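Folding on the tatami

I finally have a folding spot I love! We put a tatami mat on the bed in April, mostly for the summer heat, and now all the laundry ends up there. It's firm and flat, and so much nicer than bending over the sofa.
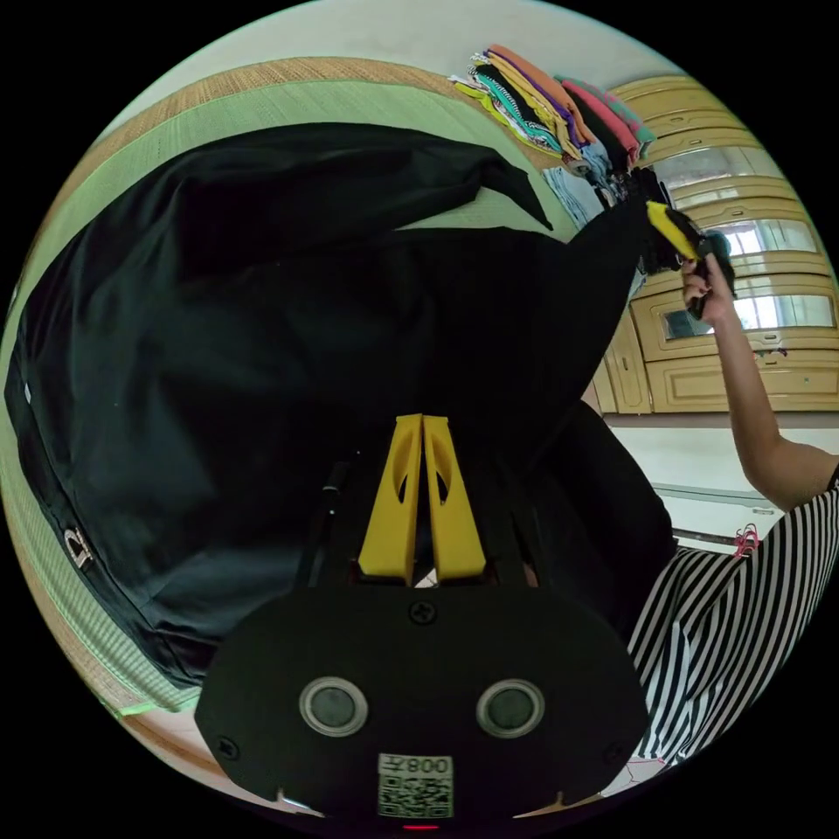 The black one, with the colorful pile behind it

Dark clothes look so good on that green. I used to save the big black pieces for last because they never sit straight, but now I do them early, while I still have the whole mat to spread out on. Fold, smooth, fold again – I could do this all afternoon.

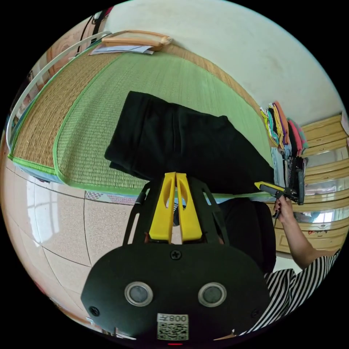

Black on green, a few creases still to smooth

My friend Yuto Wada rolls everything and swears by it. I tried it for 11 days and went straight back to flat stacks. I just love seeing all the colors down the edges, the oranges and purples and that bit of teal! 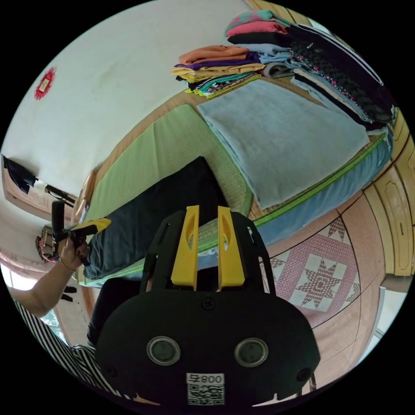
Two stacks up by the head of the bed, light blue on its own

Next up is the closet shelf, which needs a good wipe before any of this goes in.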